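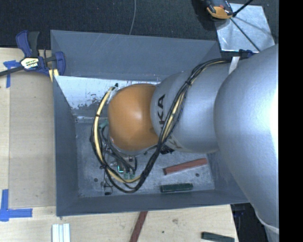 The arm at work over the grey bin at Sindent's workshop in Florncombe, with two of the blocks it is being taught to pick up.

Robot arm goes back to school with a box of building-block homework

By Sulastri Yeoh
Monday, 7.40am
Last updated: Monday, 11.15am

A robot in Florncombe has spent most of December learning to pick up small blocks, and its teachers say it is getting the hang of the green ones.

The arm belongs to Sindent, a firm on the Dullosard estate which until last year was known, where it was known at all, for repairing packing lines. It now wants to sell machines that can empty a bin of mixed parts without being told in advance where each part lies. To do that it needs examples, and the only way to get examples is to sit somebody down and have them make some.

The target is 3000 recorded attempts. Each one consists of the arm being steered into the bin, closing on a block and lifting it, or closing on nothing and lifting that. Both kinds are kept. A computer program is later shown the lot and left to work out what the good ones have in common, a method which will be familiar to anyone who learned to drive from an uncle.

"People come in expecting something out of a film," said Alper Avcı, who runs the project. "Then they watch a man try to pick up a stick for twenty minutes and ask where the toilets are."

The man in question is one of four operators, who work in pairs and swap over when their concentration goes. They guide the arm with a hand controller and say "good" or "bad" aloud at the end of each attempt. The verdict is typed in by whoever is sitting out. Sindent tried having the operator type it as well, and gave up after an afternoon in which everything was marked good.

Between attempts the blocks have to be moved. The learning system is quick to pick up habits, and if a block is always in the same place it will learn the place and ignore the block. An early version, trained on a week of rather tidy examples, would reach with great confidence for the middle of the bin whether or not there was anything in it. Vsevolod Fedoruk, the senior operator, had been setting the blocks out neatly.

"I was brought up that way," he said. He now drops them in with his eyes shut.

The bin itself is not allowed to be so casual. It is held by a bar clamp, and there is blue tape on the tabletop to show if anything has crept out of line. In the second week something did. A cleaner leaned on the bench, the tape marks were found to be a finger's width out, and 13 sessions had to be checked against the recordings before anyone would swear to them. A notice has since gone up asking visitors not to lean. It is the largest notice in the building, fire exits included.

Paint has also been a worry. The bin's grey finish is scuffed and patchy, and there was talk of buying a new one until Güven Yurt, who looks after the recordings, argued that customers' bins would look a good deal worse. The old bin stayed. Mr Yurt has asked that it should not be cleaned either, and reports no difficulty in getting staff to comply.

The work is being paid for in part by Toprak, a maker of garden furniture that would like a machine to sort its offcuts. At present the sorting is done by hand, by people who are said to be very good at it and very keen to stop. Toprak's production manager, Selim Işık, visited last week and was given a turn on the controls. He managed four successful lifts before knocking a block against the side of the bin and being politely relieved of his duties. All his attempts, including the last, have gone into the collection.

"So if it ever does that in my factory, I suppose it got it from me," he said.

Results so far are mixed. Left to itself, the trained arm lifts the short green blocks on most tries. The long reddish-brown ones give it more trouble, particularly when one end is resting higher than the other, and it has a tendency to take hold near the tip and then hesitate. Mr Avcı puts this down to a shortage of awkward examples. The operators have been told to be more awkward, and two of them have asked whether this will be mentioned in their appraisals.

There are no plans yet to move on to real offcuts, which come with bark, splinters and the occasional staple. Sindent hopes to try a first boxful in the spring, once the present collection is finished and the operators have had a rest from saying "good" and "bad" to one another. Mr Fedoruk said he had caught himself doing it at home, over the washing-up, and that it had not gone down well.

Toprak will decide after the spring trial whether to order a machine. Sindent is looking for a fifth operator for the evening shift. Experience with robots is not required, and applicants should be able to sit still.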